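Print this article E-mail to a friend
Shares 38 Comments 2

Keeping Trolik in one piece: a talk with the person who maintains the arm

At seven in the morning the workshop of Stivance is still quiet, and Danuta Sadowski likes it this way. She has a mug of tea, a hex key and a notebook with a soft cover, and for the first part of the day the robot belongs only to her. Later come the operators, and then, she says, "everything which was straight becomes a little bit less straight."

The robot is one arm with a parallel gripper, bolted to a steel pedestal beside a worktable. In the company it is called Trolik. It handles light household and craft objects, the sort of things that are easy for a hand and difficult for a machine, and Stivance uses it to test grippers before they are sold to customers. Sadowski has looked after it for two years. Before this she repaired packing machines at a bakery supplier in Gunton, and she told me that the change was bigger than she expected.

"A packing machine does one thing all its life," she said. "You learn its sound. When the sound is wrong, you open the cover and you find the reason. Trolik does a different thing every week, so the sound is always changing. I had to learn to look more and to listen less."

What she looks at first is the fingers. They are tapered and dark gray, and each of them carries a thin pad on the inner side. The pads wear unevenly. If one is thinner than the other, the gripper still closes and the software still reports a good grasp, but the object sits a little to the side of the center line. With a box it makes no difference. With something thin and soft it makes a lot.

She checks the pads with a feeler gauge every morning and writes the value in the notebook. There is also a form on the computer for this purpose, and she fills it in too, but the notebook is the one she trusts. I asked to see a page. It had columns of small figures, a coffee ring and the word "Pinto" underlined.

Pinto is the name of the calibration routine. It moves the arm to a set of fixed points around the table and compares where the wrist camera sees a printed target with where it should be. The routine takes 15 minutes when it goes well. Sadowski wrote the first version of the instructions for it, and she is still a little ashamed of them.

"I wrote 'fasten the target properly.' What is properly? One colleague fastened it with a magnet, one with putty, one just put it down and hoped. We had three different calibrations in one month and we argued about the camera, and the camera was innocent all the time."

The instructions now name the screws and the order in which they are tightened. They also say that the arm must be warmed up before the routine begins. A cold joint, she explained, has stiffer grease, and the first movements of the day are not the same as the movements at noon. She runs the arm without a load through 100 slow cycles while she drinks the tea.

The hardest objects for the gripper, in her opinion, are stems and stalks. They are long, so every small error at the fingers is larger at the far end. They bend, they turn around their own axis, and if the force is set for a harder object they are crushed. She starts always with the lowest force that the controller accepts and raises it by one step at a time.

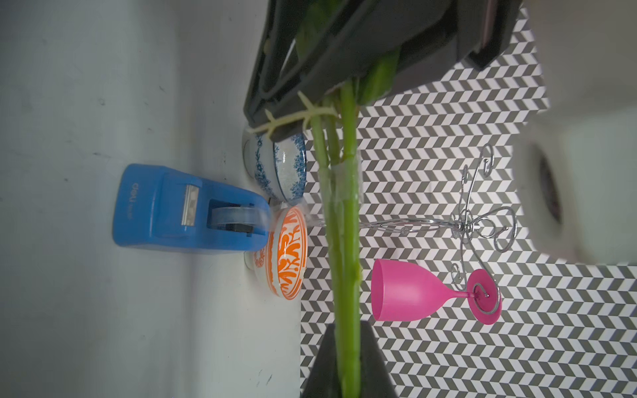
How do you find the right gripping force for a stalk?
Start at the lowest setting, lift slowly, and increase by one step each time the stalk slides between the pads. Stop at the first setting that holds it through a full lift and a gentle turn of the wrist, and write this value down together with the pad thickness.

She is strict about the last part. A force value without the pad thickness is, for her, only half of a value, and she has deleted such entries from the shared file more than once. It did not make her popular. In May there was a longer discussion about it with the test group, and after the discussion the file received a new column which cannot be left empty.

We moved to the cables. Sadowski considers them the weakest part of every robot she has met. On Trolik the gripper cable goes along the forearm, makes a loop at the wrist and enters the housing from the side. The loop has to be big enough for the full turn of the last joint, but if it is too big it catches on the things which stand on the table.

"People believe that the motor will break first," she said. "The motor is sleeping well. It is the cable which suffers. It bends in the same place, again and again, and one day you have a gripper which opens by itself at one certain angle, and at all other angles it is a perfect gripper."

Exactly this fault cost her most of a week last winter. The gripper lost its signal when the wrist was turned far to the left, and only then. She changed the connector and it did not help. She changed the control board, and for one afternoon it seemed to help. At the end she took hold of the cable with two fingers and bent it slowly, centimeter by centimeter, while a colleague watched the status light. The broken conductor was 38 millimeters behind the connector, inside an insulation that looked like new.

Since then the cable is replaced by calendar and not by condition. The old ones go in a drawer with a paper label. I asked why she keeps them, and she said that she cuts them open when she has time, to see how far from breaking they were. Usually it is still far. She continues to replace them anyway.

The housing of the gripper gets less attention than I would have thought. She wipes it with a dry cloth, checks the four screws at the flange with a torque key and looks for dust at the joint where the fingers slide. Compressed air is forbidden in her corner of the workshop. It pushes the dust inside, she says, and then it mixes with the grease and becomes a paste. For the slides she uses a soft brush, a very ordinary one from a paint shop, and a drop of light oil on the tip of a wooden stick.

Does she ever disagree with the manual? She thought about this question for a while. The manual asks for new pads after a certain number of hours, and she finds hours a poor measure. An hour with smooth plastic is nothing for a pad, but an hour with rough ceramic is a long hour. So she measures, and she changes both pads together, also when only one is worn. A new pad opposite an old one brings back the same problem with the center line.

The wrist camera has its own small ritual. The lens is cleaned before the calibration, never after it, and the bracket is not to be touched by anybody when the calibration is done. If somebody does touch it – and it happens, because the bracket sits exactly where one would like to hold the arm – the routine must be repeated. There was a time when people did not admit it. Sadowski put a thin line of paint across the bracket and the wrist, so that the smallest shift can be seen as a step in the line. "Now they come and tell me before I look," she said. "I am not angry. I was angry when I had to find it by myself."

She would change a few things if Stivance gave her the money. She would like a second set of fingers, already measured, so that a change of pads does not stop the work. She would like a better lamp over the table, as the present one makes a reflection on shiny objects and the camera does not like it. And she would like the emergency stop to be moved to the left side, where she stands. The request for the button has been approved, the cable channel for it has been drilled, and the button itself is on order.

Around nine the first operator came in, said good morning and asked if the arm was free. Sadowski looked in the notebook, signed the line for the day and gave him the key of the control cabinet. Then she went to look for the torque key, which somebody had borrowed.

Print this article E-mail to a friend
Shares 38 Comments 2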